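Idle frames at episode boundaries: trim, keep, or label?

gripperwright
Posting this after an argument in our own group. We are collecting demonstrations with hand-held grippers for a table-clearing policy. The current batch is 186 episodes, all recorded on the same table at our Ernwood site. Going through it last week I found that 102 of them contain a stretch where the fingers are open over bare wood and no object is in view. Most of these stretches sit at the start or the end of an episode. The longest is 30 seconds.

The training code drops any frame where the gripper pose changes less than a threshold, but a hand-held unit is never fully still, so the threshold misses a lot of them. My position is that these frames should be trimmed before training. Barbara Kalinowski, who maintains our loader, wants them kept and given their own label. Two samples so you can see what I mean.

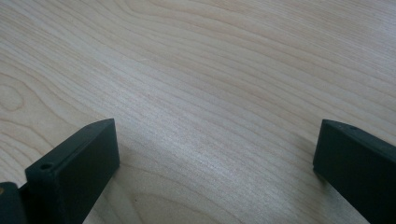
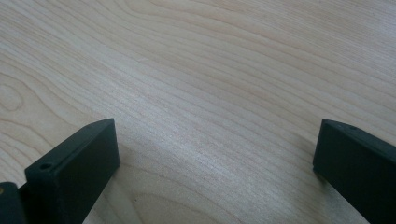

Both: fingers open, nothing between them, same tabletop.

Questions for the group:
1. Do you trim by pose, by image, or by hand?
2. Has anyone measured what happens when you leave them in?

poulain_bench
We trim by pose plus gripper width. If the width is at its open value and the translation over a one-second window is below the noise floor of the tracker, the frame is marked idle. Work out the noise floor first by clamping the unit in a vise and logging it. Hand tremor is well above that floor, so you need a second number for tremor, and it differs by operator.

As for leaving them in: the policy learned to hover. It would go to the open pose above the table and stay there. Removing the idle segments fixed most of it. I can't give you a clean comparison because we changed the action horizon in the same week.

G. Royer
I disagree with trimming everything. If the finished system is going to run on a table that is sometimes clear, it has to have seen a clear table. Otherwise the first time it finishes the job it is out of distribution, and it will reach for whatever looks most like an object. Ours reached for a reflection. Your second sample has a broad patch of glare above the fingers, and I would want exactly that kind of frame in the set with a "do nothing" target.

gripperwright
Fair point on the glare. But the action target in those frames is operator drift. It isn't "do nothing," it is a few millimeters of random wander. Training on that teaches wander.

G. Royer
Then rewrite the target. Set the relative action to zero for segments you have confirmed as idle, and add a termination flag. Keep them as a small fixed share of each batch so they can't dominate.

nutitz_user4
Rewriting targets is a bad habit. Once you start editing actions you can't compare runs against the raw recordings, and six months later no one remembers which files were touched. Record proper negatives: clear table, operator holds the unit over it, operator presses the end marker, done. Keep them as separate episodes with their own task string.

G. Royer
The edit lives in the loader, and the files stay raw. It is one mask array per episode. I don't see the problem.

nutitz_user4
The problem is that the mask gets copied to another machine without the version number. I have cleaned up after that twice. If you version it with the data I withdraw half of the objection.

bkalinowski
I'm the Barbara in the first post. For the record, I never asked to keep all of them. I asked for a label before anyone deleted anything. Start-of-episode idle and end-of-episode idle look the same in a single image and mean opposite things. At the start the right answer is "go look for the object." At the end it is "stop." One frame of open fingers over wood grain doesn't tell you which, and a policy with no history input can't tell either.

poulain_bench
That matches our hover problem better than my explanation did. What is your observation history?

bkalinowski
Two frames at present. We will try 4 in May. I don't expect it to be enough for the long ones.

orkby_dave
A side note on the table. Both samples have strong grain with an oval figure at the left. If all your episodes are on that one surface, check what the visual encoder is using. We had a policy that localized off a scratch and went to pieces when the table was turned end for end. The grain is very good for tracking, so you don't want to cover it while recording, but get a second and third surface into the set. A plain one will cost you tracking quality. Throw those episodes out if the pose jumps.

gripperwright
Only the one surface so far. Two more tables are on order – one plain gray, one dark.

Plan for now: label start and end idle separately in a versioned mask, trim start idle to one second, keep end idle with a termination flag, and record separate clear-table negatives as nutitz_user4 describes. Barbara is writing the mask format. I still think the start segments are worth nothing, but one second is cheap.

nutitz_user4
Post the mask format when it exists. Include how you handle an episode that is idle in the middle – operators stop to think.

bkalinowski
Third label, "pause." It stays in the raw data and out of training until someone has a better idea.

Reader comments (3)

tmh_lab: Came in looking for threshold values and there aren't any. Can poulain_bench post the tremor numbers per operator?

poulain_bench: They depend on the weight of your unit. Measure your own. I can post the script.

ferrule: We tried the termination flag without the separate negatives and it fired early on cluttered tables. Do both.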